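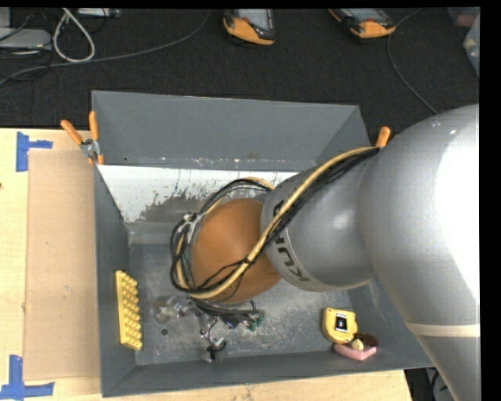

Renji Ishida wants to know why we keep going over the sorting tray when it passed in February. Fair question! My answer is that a tray with sloped metal walls collects stuff, and I'd like to keep up with it.

## Tray and table check - Moltgate bench 2

- [x] **Rim clamps.** Three orange-handled ones, two at the upper left corner and one at the upper right. I gave each a good tug and they held.
- [ ] **Tray floor.** Light powder and scuffs. The scuffs I can live with, the powder I can't - wipe it out before the next sort, please.
- [ ] **White angled panel.** Very streaky, gray and dark paint all over it. It's solid enough, just ugly (I've asked Kwabena Quaye if there's a spare).
- [ ] **Small wires and electronic bits.** These are in a tangle again. Bag them on their own, or somebody's going to be picking them out of everything else.
- [x] **Other loose items.** Yellow toy brick, tape measure, the clear plastic piece. No sharp edges when I ran a thumb over them.
- [x] **Blue tape marks on the tabletop.** Still stuck down flat.
- [ ] **Cardboard sheet, left side.** Fine for now, but it slides if you lean on it. Tape it or move it.

Four boxes still open. I'll come back at 2 with a damp cloth and the small parts bags, form 64 is in the drawer if anyone beats me to it.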